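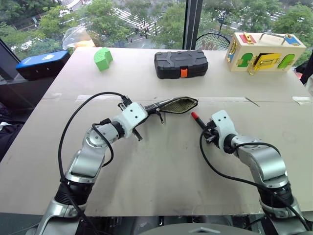

Trondeck has released firmware 8.10 for its Skaner line of graphics cards, dated 20 Feb 2019. The update changes how the card handles power when two monitors run at different refresh rates. Until now the memory clock stayed at full speed in that setup, even on an idle desktop.

With the new firmware the clock drops after eight seconds without load. Tadeusz Gajewski, who maintains the driver package, lists 133 MHz as the new idle value. Cards with 8 GB of memory get the update first. The smaller Sowa models follow in June.

The installer needs a restart and resets any custom fan curve, so users should save their profile before running it.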